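When a Robot Loses Count

By Annelies Mertens

Robots are good at doing the same job again and again. They don't get bored, and they don't stop to talk. But robots do make mistakes, and when a robot makes a mistake it can keep making it for a long time before anyone sees.

This page tells you about one mistake. It happened in June in a workshop at Grullosgate, where two robot arms were learning to sort markers. Nobody got hurt and nothing caught fire. The arms had to be stopped, though, and it took most of an afternoon to find out why.

The job

Putting markers away sounds easy. You see a marker, you pick it up, you put it in a bin. You have done this at school so often that you don't think about it.

A robot arm has to do it in small steps. First it has to find the marker. Next it has to work out which way the marker is pointing, so that its fingers close across the barrel. Then it has to move down, close the fingers, lift, travel to a bin, and open the fingers again.

The part of the robot that grabs is called a gripper. You can think of it as a hand with fewer fingers. A gripper doesn't feel things the way your hand does. If you drop a pencil, you know right away, even with your eyes shut. Many grippers can't tell.

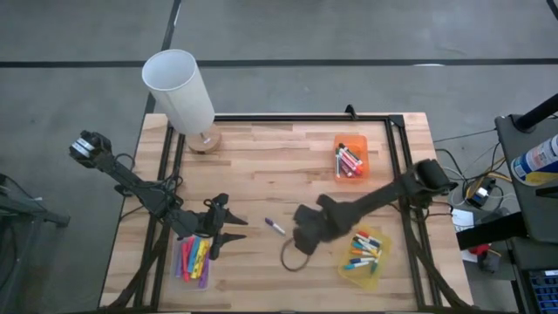 So how does a robot know if it is holding something? One way is to measure how far the fingers closed. If there is a marker between them, the fingers stop early. If there is nothing between them, they close all the way. The computer checks the gap. A gap means "I have it." No gap means "I missed."

That check is where the trouble began.

What went wrong

The program the arms were using was called Davwood. It kept a count of every marker the arms had put away. On the day of the fault, the count on the computer said 1,794. That was the total for all the practice runs so far, and it looked fine.

Then the run ended and the people in the workshop checked the bins by hand. The computer said that 35 markers had gone into the bins on that run. The people found 28.

Seven markers were missing from the count. They weren't lost. They were still lying on the table.

While the people were counting, the next run started by itself. One arm went down to the table, closed its fingers on nothing, carried the nothing to a bin, and let go. The computer added one to the score. The arm did this again in the same spot. By the third time, it was pressing its fingertips against the wood, and the motor in the joint was getting warm.

A worker pushed the stop button. Both arms froze.

Why they didn't just fix it right away

When a machine does something strange, it can be tempting to reach in and help. You might want to push the marker closer to the fingers, or pull out a cable that seems to be in the way.

The rule in the workshop is that you don't do this. A robot arm that looks still may only be waiting for its next order. It can move fast, and it doesn't know your hand is there. The workers press stop, switch off the power to the arms, and wait until the lights on the motors go out. Only then may anyone put a hand over the table.

After that they look at everything before they touch anything. If you move the markers first, you lose your clues.

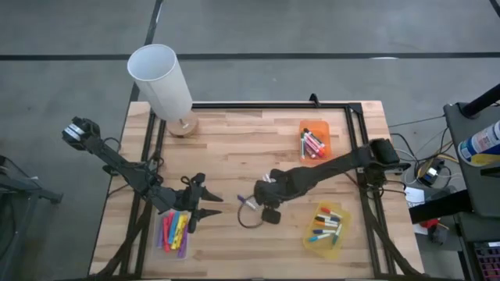
Reading time: 6 minutes

Looking for clues

The first idea was that the cameras had gone wrong. A robot that can't see well will reach for the wrong place. The workers tested the cameras by putting a single marker in the middle of the table and asking the computer where it was. The computer got it right every time.

The second idea was that the markers were the problem. Markers come in different shapes. Some are thick and some are slim. A slim marker needs the fingers to close farther than a thick one does. The workers tried both kinds, and the arm could pick up both kinds.

The third idea was the right one. They told the gripper to close with nothing in it, and then they looked at the number on the screen. It should have been zero. It wasn't. The computer thought the fingers were still a little way apart, when they were touching.

The reason was a small screw. It held one finger to the part that turns it. Over many runs the screw had worked itself loose, and the finger had slipped by a tiny amount. The finger still opened and closed. But the computer was now wrong about where it was.

So every time the gripper missed, the computer saw a gap. It decided the gap must be a slim marker. It carried nothing to the bin and gave itself a point.

Two mistakes, not one

A loose screw is an ordinary fault. Machines shake when they move, and screws come loose. The bigger fault was in the program. Davwood had only one way to check if it was holding a marker. When that one check went bad, there was no second check to catch it.

People use second checks all the time. You look both ways before you cross a street, and you listen as well. If you can't see a car because a truck is parked in the way, you may still hear it.

How it was repaired

The workers tightened the screw and added a drop of a special glue called threadlocker. It keeps screws from turning by themselves. Then they taught the computer where zero was again. Setting a machine's measurements right like this is called calibration.

Next they changed the program. Now, after each grab, the computer also looks through the camera at the place where the marker was. If the marker is still there, the grab doesn't count. If an arm misses three times in the same spot, it stops and shows a message.

They also changed how a run begins. The arms no longer start the next run by themselves. A person has to press a button first.

The old score of 1,794 could not be trusted, so it was thrown out. The count began again from zero. At the end of the month it stood at 2,785, and the bins were checked by hand after every run. 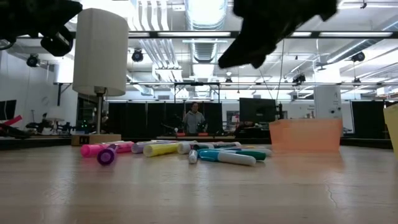 Markers on the table, with two grippers above them.

Try it yourself

You can test how hard it is to work without feeling. You will need a friend, thick winter gloves, a pair of kitchen tongs, and some markers.

Put on the gloves and hold the tongs. Close your eyes. Ask your friend to guide you to a marker using only words, such as "left," "down," and "close." Lift the tongs and say if you think you have the marker. Then open your eyes and see if you were right.

Do it ten times and have your friend write down each answer. Then swap places.

Words to know

Gripper: the part of a robot arm that grabs things.

Joint: a place where the arm can bend or turn.

Fault: something in a machine or program that doesn't work the way it should.

Calibration: setting a machine so that its measurements are correct.

Stop button: a button that makes a machine stop right away. Find out where it is before you turn the machine on.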